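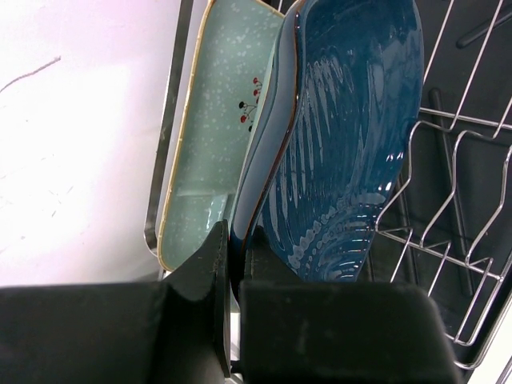
The blue plate and the green dish in the rack.

Torunn Hovland had washed the blue plate last, as her aunt always did, and now it leaned in the rack beside the green dish with the berries on it. The label on the box by her feet said Kokircombe in her aunt's square capitals. The van was booked for 9 in the morning.

"Which one do you want?" Sirkka asked.

"I don't mind."

"You do mind. You've been drying the same spoon since I came in."

Torunn put the spoon down. The blue plate had ridges like a shell, and when she was small she used to push her peas along them with a fork. The green dish had come out at Christmas and at funerals. In January it had come out for her aunt's own, with herring on it, and no one had known where it lived in the cupboard.

"The man from Rangel offered 295 for the lot," Sirkka said. "The cupboard as well."

"With these?"

"I never told him about these."

Sirkka Laitinen had lived next door for 14 years and had a key. She had fed the cat, signed for parcels and argued about the hedge. She pulled a sheet of newspaper off the pile and smoothed it flat on the worktop.

"You take the green one," Torunn said. "She'd have wanted you to have it."

"She never said so."

"She never said anything – you know what she was like."

Sirkka thought about that. Then she folded the newspaper in half and put it back on the pile.

"I'll carry it home as it is," she said. "It's only over the hedge."

Torunn picked up the tea towel and started on the forks.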